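Budget für Handgreifer planen: Anleitung für kleine Teams

Stand: Mai. Geschrieben von Arnaldo Figueiredo, durchgesehen von Myung-ja Ra

Diese Anleitung ist für Gruppen, die zum ersten Mal handgeführte Greifer kaufen und damit in Wohnungen Daten aufnehmen wollen. Wir haben bei Stoten selbst so eine Planung gemacht und dabei einige Fehler bezahlt. Deutsch ist nicht meine Muttersprache, ich bitte um Nachsicht bei den Formulierungen. Die Zahlen sind geprüft.

Was Sie vorher wissen müssen

Bevor Sie ein Angebot anfordern, schreiben Sie auf, welche Aufgaben aufgenommen werden sollen. Bei uns waren es Textilien: Kleidung vom Bett aufnehmen, falten, in den Schrank legen. Für Textilien sind die Fingerpolster wichtiger als die Schließkraft. Wer mit Geschirr oder Werkzeug arbeitet, wird eine andere Liste haben und soll unsere Mengen nicht einfach übernehmen.

Notieren Sie auch, in wie vielen Wohnungen gleichzeitig gearbeitet wird. Davon hängt die Anzahl der Geräte ab, und nicht von der Anzahl der Personen im Team. Diesen Unterschied haben wir am Anfang nicht verstanden und ein Gerät zu viel bestellt.

Schritt 1: Geräte zählen

Rechnen Sie ein Gerät pro Wohnung und dazu ein Reservegerät. Wir arbeiten in zwei Wohnungen parallel, also brauchen wir drei Greifer. Das Reservegerät bleibt im Büro und wird nur nach einem Defekt herausgegeben. Wenn es ständig mitfährt, ist es nach kurzer Zeit kein Reservegerät mehr.

Schritt 2: Preis pro Gerät richtig lesen

Das Angebot von Cumimgate nannte für den Greifer 600 Euro pro Stück. In diesem Preis waren Gehäuse, Gelenke und ein Satz Fingerpolster enthalten. Die Kamera stand auf einer zweiten Seite als eigene Position, mit 260 Euro. Ein vollständiges Gerät kostet also 860 Euro, und drei Geräte kosten 2580 Euro. Lesen Sie bitte immer das ganze Angebot, auch die Seite mit den Optionen.

Fragen Sie den Lieferanten schriftlich:

Ist die Mehrwertsteuer im Preis enthalten?
Welche Speicherkarte wird mitgeliefert, und mit welcher Kapazität?
Kann man Gelenkstifte und Fingerpolster einzeln nachkaufen?
Wie lange ist die Lieferzeit für Ersatzteile?

Die letzte Frage wurde bei uns erst nach der dritten E-Mail beantwortet. Planen Sie dafür Zeit ein.

Schritt 3: Verbrauchsteile einplanen

Fingerpolster sind Verbrauchsmaterial und gehören in eine eigene Zeile. Bei weichen Stoffen muss der Finger unter eine Falte fahren und reibt dabei am Gewebe. Wir wechseln immer beide Polster zusammen, damit links und rechts gleich gut greifen. Bestellen Sie für jedes Gerät mindestens einen Satz Reserve gleich mit der ersten Lieferung, so sparen Sie einmal Versand. 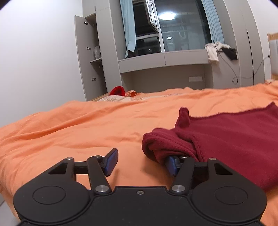 Für die Gelenke gilt etwas anderes. Die Stifte halten lange, aber wenn einer fehlt, steht das ganze Gerät. Wir haben deshalb eine kleine Menge im Büro und dazu den passenden Schraubendreher. Das kostet wenig und wird in fast jedem Budget vergessen, auch in unserem ersten.

Schritt 4: Arbeitszeit in der Wohnung

Das Gerät ist der kleinere Teil der Kosten. Rechnen Sie für jeden Termin die Anfahrt, das Einrichten, die Kontrolle der Aufnahmen und das Aufräumen. Wir hatten zuerst nur die reine Aufnahmezeit kalkuliert, und die Tabelle sah sehr schön aus. Nach dem ersten Monat mussten wir sie neu machen.

Mit den Bewohnern soll vorher schriftlich geklärt sein, welche Zimmer und welche Schränke benutzt werden dürfen. Das gehört zur Planung, weil ein abgesagter Termin auch Geld kostet.

Schritt 5: Kaufen oder mieten

Lolline bietet ähnliche Geräte zur Miete an. Für ein kurzes Projekt kann das vernünftig sein. Vergleichen Sie die Miete für die ganze Laufzeit mit dem Kaufpreis und fragen Sie, wer die abgenutzten Polster bezahlt. In unserem Fall lag das beim Mieter, und damit war der Kauf günstiger.

Schritt 6: Freigabe vorbereiten

Für die Freigabe genügt eine Seite. Oben steht der Zweck, darunter die Tabelle mit Geräten, Kameras, Verbrauchsteilen und Arbeitszeit, jede Position mit Nummer des Angebots. Myung-ja hat bei uns noch eine Spalte »Wann fällig« ergänzt, und die Buchhaltung hat sich darüber sehr gefreut.

Unsere Tabelle liegt unter dem Projektnamen Hong im gemeinsamen Ordner. Wer eine leere Kopie möchte, schreibt bitte an Myung-ja Ra. Bitte nicht direkt im Original arbeiten.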